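Status: rules version 4, in force from November. Version 3 is in the `attic/` folder, where it can't hurt anyone.

# Telthorpe Counter Set - handling rules and data card

The set holds 859 episodes of a two-finger gripper moving shop goods between trays, baskets and shelves. It was collected under the rules below, most of which exist on account of a sandwich.

## 1. Before an episode

- Put out the basket and the tray. They may sit at any angle. Squaring them up between takes is a habit, and the model will learn your habit.
- Open the fingers fully and keep them clear of every object.
- Know which way you'd reach for the stop button. If you have to think, you aren't ready. 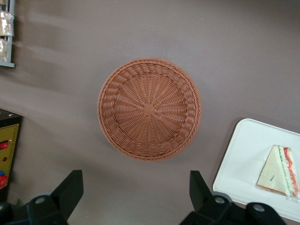 *Start state: fingers open, basket empty, sandwich on the tray.*

Wrapped food counts as soft goods even when it feels like a brick. Write down the grip setting before the first take of the session. "Same as last time" was the most common entry in version 3, and last time said it too.

## 2. Clutter

A table with one object on it is a fine place to begin and a poor place to stop. Cluttered layouts follow the Edeo sheet (`docs/edeo_layout.md`), with two changes:

1. See-through stands are allowed. Glare stays in. Do not move the lamp to be kind to the camera.
2. Labels may face any way, upside down included.
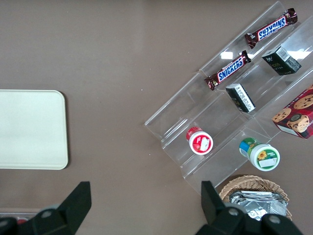

*Section 2 text: Trokach layout group. Edits welcome, opinions by pull request.*

Mixed goods go in mixed positions. Candy bars, small boxes and jars on their sides can share a stand, and a basket of foil packets can sit right next to it. What the rules do ask for:

- **Name the target in the log before the arm moves.** Naming it afterward gives you a perfect success rate and a useless file.
- **Log contact with any other object** as `touch`, even if nothing fell. `touch` is not a confession. It's a column.
- **Never restock mid-episode.** Hands stay out until the arm is parked.

## 3. Grip and lift

Grip wrapped goods low, close slowly, and stop at the logged setting. If the film wrinkles, carry on. If the filling comes to visit, end the episode, mark it `damage`, and get a cloth.
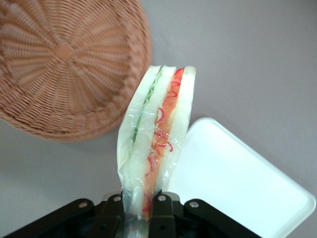 Pietrzak wrote back on the draft that "visit" isn't a threshold, and that damage should mean any filling outside the bread line, film intact or not. Fair enough: that is now the definition in `labels.yaml`, and the sentence above stays for morale.

## 4. Labels

| Label | Use when |
|---|---|
| `ok` | target placed, no touch, no damage |
| `touch` | any contact with a non-target object |
| `damage` | see Pietrzak's definition |
| `abort` | operator stopped the arm, for any reason or none |

An `abort` needs no note. We tried asking for one and people aborted less, so we stopped asking.

## 5. Known gaps

- 21 episodes have no grip setting. They're listed in `missing.txt` and kept out of the training split.
- Food goods get retired after 7 grips. The counter is a pencil mark on a card, with all the audit strength that suggests.
- No loose produce yet. There is a draft rule about tomatoes and it is longer than this file.

Open an issue if a rule is wrong. If a rule is merely annoying, check the `attic/` folder first - it was probably worse before.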